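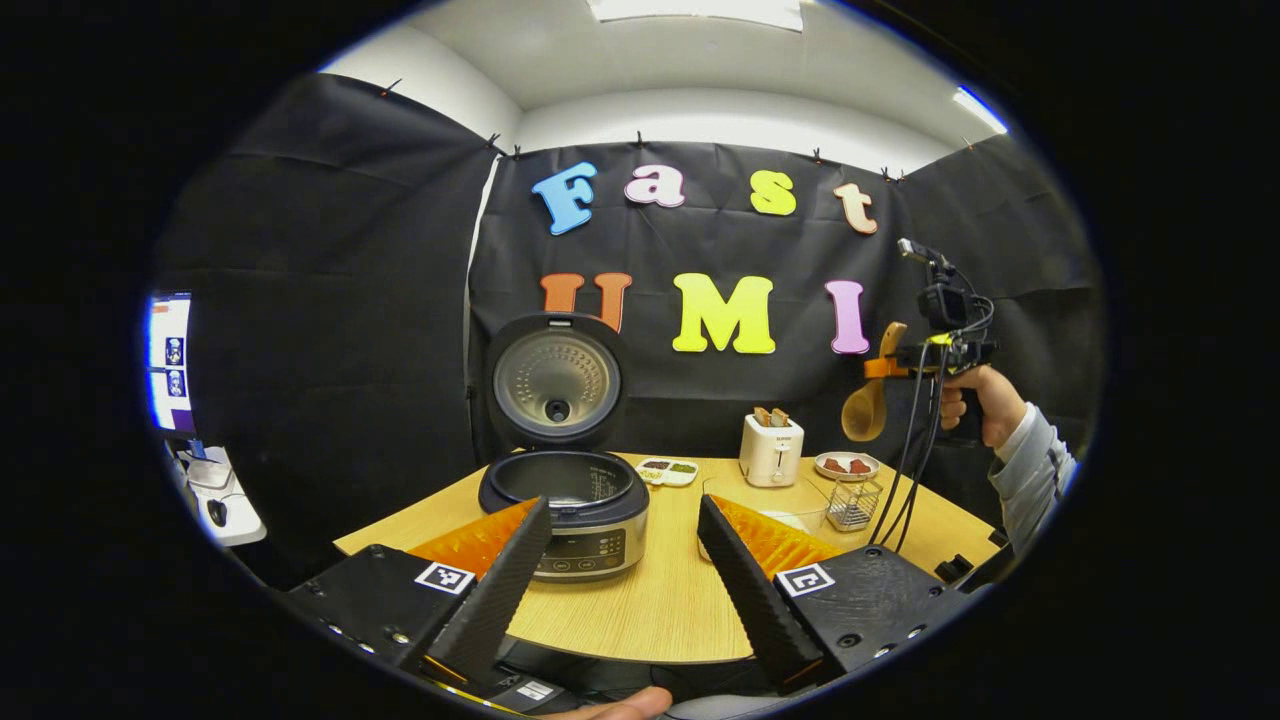 Henrique Azevedo objects that a hand-held collection kit should be judged by how many of its recordings survive processing, and that the time an operator spends per recording comes second. We adopt his order here, although the vendor's own material for the Skundley kit puts speed first.

Figure 3. Skundley hand-held grippers at a kitchen task table, seen from the camera of one unit. The rice cooker is open; the second unit holds a wooden spoon.

4.2 Recording yield

The kit under review was supplied by Hamann with 2 grippers, a charger and one license for the Drestwood processing software. We recorded 400 demonstrations with it. In 200 of these the operator worked with a single gripper, and in the remainder both units were in use. The table layout was changed between blocks, but the task list was kept the same.

A recording was counted as usable if the software returned a complete path for every gripper in it and the finger opening could be read from the square markers throughout. Recordings that met only the first condition were stored separately and are left out of Table 2.

Most rejected recordings came from the two-gripper blocks. The usual fault was a lost marker during a fast wrist turn. Mapping failures were less common and tended to fall at the start of a block, before the operator had made a slow pass over the table. The Skostness manual recommends such a pass but does not say how long it should last. We used the same pass for all later blocks.

Finger pad wear was checked at the end of each block and is reported in Section 4.3.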